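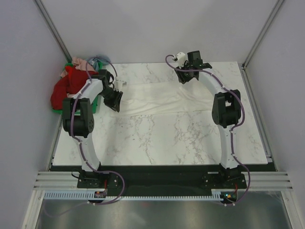 Folding a cloth is harder to teach than most of the first-year members expected, according to Yuto Kubo, and the student robotics club at Illano Technical College has built its new season around that problem. The club announced this month that it will enter the two-arm household task category of the Nekberg Student Robotics Meet in November.

The entry, named Ereck, uses a pair of arms to take cloth items from a basket, spread them on a table and fold them. Students record practice runs by guiding the arms through each motion, then use the recordings to train the software that will control them at the meet. The club plans to collect more than 2,000 runs before the entry deadline.

"Our members come from mechanical engineering, computer science and textile design," said Haruto Fukuda, faculty adviser to the club. "A towel and a shirt behave very differently once they are lifted, and the textile students were the first to tell us so."

Work is carried out in the Tsuchiya Building, where the club has a room open to members until 9 p.m. during the term. Enrollment in the club now stands at 115 students. Ragnvald Midtbø leads the software group, and Shigeru Kobori is responsible for the workstation and its wiring – a task that includes the safety check required before each session.

Under the meet rules, teams receive the cloth items on the morning of the event and may not retrain their software after that point.

Students wishing to join the Ereck team may apply through the club office in the Tsuchiya Building. Press inquiries should be directed to Genji Yagi, Office of Student Programs, Illano Technical College.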